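Why Holes Matter: The Quiet Engineering of the Household Basket

A molded basket looks like the simplest product in the store. Most of its cost and nearly all of its failures come from the openings in its walls.

Every hole in an injection-molded part is a place where the steel of the mold meets itself. Molten plastic enters through a gate, splits around each obstruction and rejoins on the far side. Where the two fronts meet they form a weld line, and a weld line is weaker than the wall next to it. The tool that Deltham runs for its mid-size basket has 235 openings, so it has at least 235 weld lines to manage.

Polypropylene is the usual choice. It flows well, tolerates repeated bending and costs little. It also shrinks as it cools, and a perforated wall shrinks less evenly than a solid one. Engineers at the Plidton plant correct for this by cutting the mold slightly bowed, so that the long sides pull straight after ejection. The first version of their tool needed 6 rounds of correction before the walls stayed flat.
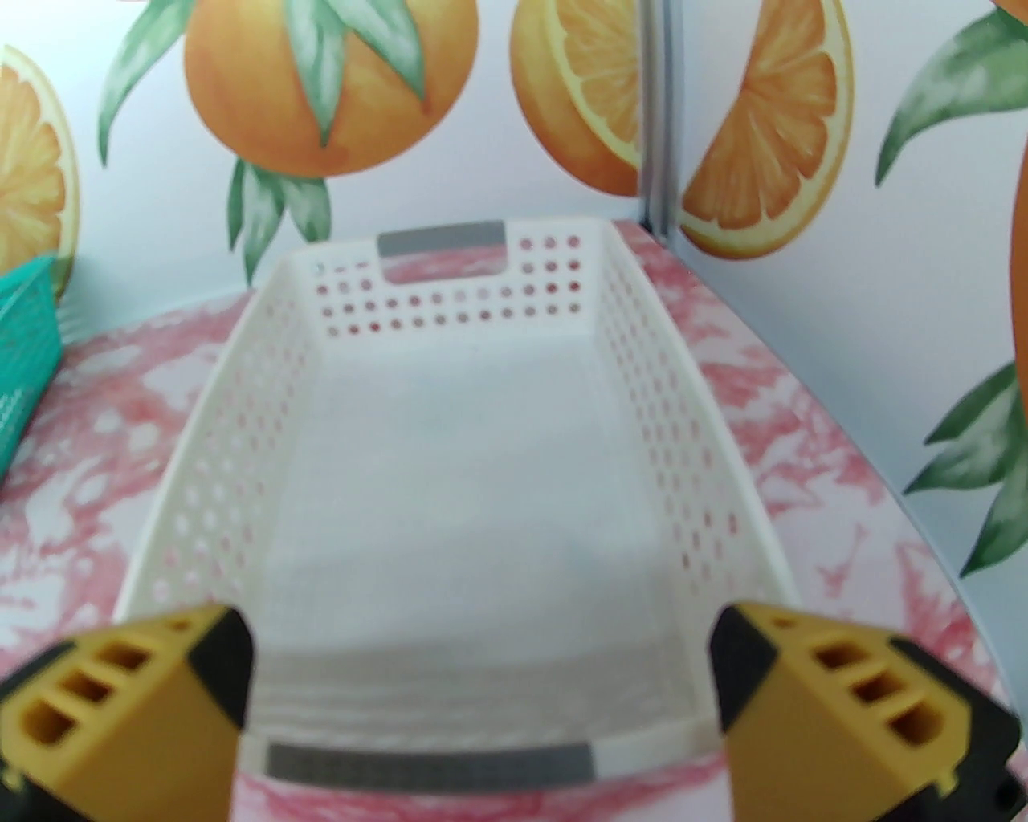
A perforated plastic basket with oval openings along the side and small round ones at the end.

Hole shape is a separate question. A square opening concentrates stress at its corners, and cracks start there. Round and oval openings spread the load. Ovals have a further advantage on long walls: set upright, they leave continuous vertical ribs between them, and the ribs carry weight from the rim to the base.

The rim does more work than any other feature. A flat edge flexes when the basket is lifted full. A rolled or rounded one behaves like a beam — stiffer for very little added material. Hegazy, which makes baskets for commercial kitchens, tests its rims by lifting a loaded sample 1,492 times and then measuring the sag. The limit is 2 millimeters.

Osirora, a smaller molder, has gone the other way and reduced its hole count. Fewer openings mean a simpler tool and a shorter cleaning stop, at the price of a heavier part. Its new basket goes into production in November.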